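4. Portion Size and the Choice of Serving Ware in Shared Meals

4.1 Background and setting

Studies of how much people serve themselves have mostly been carried out in cafeterias, where each diner carries one plate along a line and fills it once. Shared meals follow a different pattern. Dishes stay on the table, diners return to them more than once, and the vessel from which food is taken is seldom the vessel from which it is eaten. The present section reports on the second part of the Bosmont study, which looked at serving ware in three dining halls run under a common meal plan. The halls are referred to here as Bosmont, Cernent, and Moroz, after the residences to which they are attached.

All three halls serve an evening meal at shared tables. The menu is set centrally and repeats on a fixed cycle, so that the same stews, grains, and cooked vegetables appear in each hall on the same evening. Residents eat at a table of their own choosing. At the time of the study, no hall weighed food at the point of service, and residents were used to taking as much as they wished.

4.2 Procedure

A total of 365 residents agreed to take part. Over the course of the study they contributed 3,195 individual meal records, each of which gives the weight of food taken at first serving, the weight taken at any later serving, and the weight left uneaten. Records in which one of the three weights was missing were removed before the total was computed. A further group of 101 residents completed a short interview on their habits at table.

Serving ware was varied by hall and by week. In the matched condition, the individual bowls were of the same size and finish as those used for side dishes. In the mixed condition, two sizes were set out together and residents chose freely between them. Staff laid the tables before the doors opened and did not replace bowls during the meal. Food weights were recorded with the Arkus tray scale, which was checked against a reference weight at the start of each evening.

Residents were told that the study concerned kitchen planning. They were not told that the bowls were of interest until the closing interview, when the full purpose was explained and each person was given the chance to withdraw his or her records.

4.3 Results

First servings were smaller in the mixed condition in all three halls. The difference was clearest for grains and weakest for stews, which residents tended to ladle in fixed amounts whatever the bowl. Later servings made up part of the gap, but not all of it. Uneaten food fell slightly at Cernent and Moroz and did not change at Bosmont, where waste had been low from the outset.

Interview responses suggest that residents did not think of the bowls in terms of volume. When asked why they had picked a certain bowl, most spoke of its look, its weight in the hand, or its place on the table. Several said that they took whatever was nearest. Those who ate late on Saturday, when the halls are quiet, were more likely to say that they had looked over the choices first. 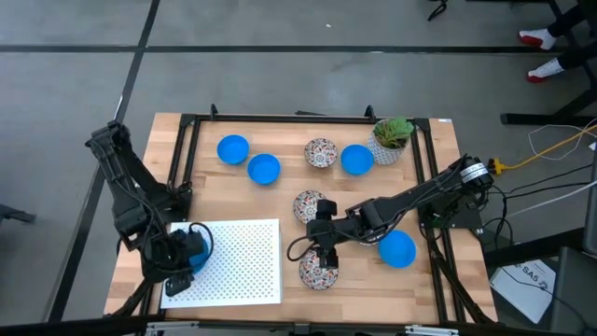

Figure 3. Plain and patterned bowls on a wooden tabletop.

The role of appearance deserves separate comment, as size and decoration are often hard to pull apart in everyday tableware. A household or a dining hall that owns bowls in two sizes will often have bought them at different times, and the two sets may share neither color nor finish. Figure 3 shows a case of this kind: the plain bowls are bright blue, while the smaller ones are white with a floral pattern in red, blue, and black. A diner who prefers the patterned ware in such a set also takes the smaller bowl, whether or not a smaller meal was intended. The mixed condition did not control for this preference, and the effect reported above should be read as the joint effect of size and appearance.

4.4 Limits of the data

Two further limits should be noted. Residents who took part may have differed from those who declined, and no meal records are available for the latter. In addition, the weights do not show who ate the food. Interviews at Moroz indicated that friends sometimes passed side dishes to one another after weighing, a practice that the meal records cannot detect. The hall-level totals are not affected by such exchanges, and the comparisons in the next section are therefore made at the level of the hall.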